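Hand-held gripper comparison: frequently asked questions

Which grippers did you compare?
Two hand-held models, Rendero and Zalik. Both are closed by the operator's hand and both carry a camera. We tried them on clothes and bedding in ordinary bedrooms, because this is where our users have the most trouble.

How many trials were made?
348 in total. Of these, 72 were stopped early and we do not count them in the results.

Why do you use ribbed pads?
Smooth pads slipped too often on knitted fabric. With ridges, the fingers can take a fold from both sides and keep it while the other hand works.
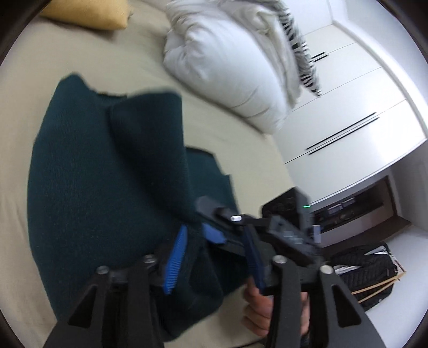

Pads do wear, so please look at the ridges before each session and change both pads of a gripper together. A pair lasted 138 trials in our hands – thick wool shortens this.

Can I work with one gripper only?
Yes, for small items such as socks. For a jumper we advise two.

Are the recordings available?
The February set is ready. Write to Lavanya Iyer at Nokport and say which gripper you have.

Does the Abdelaziz controller work with both?
With Rendero, yes. With Zalik it starts, but the finger opening is read wrongly. We have informed the maker and wait for an answer.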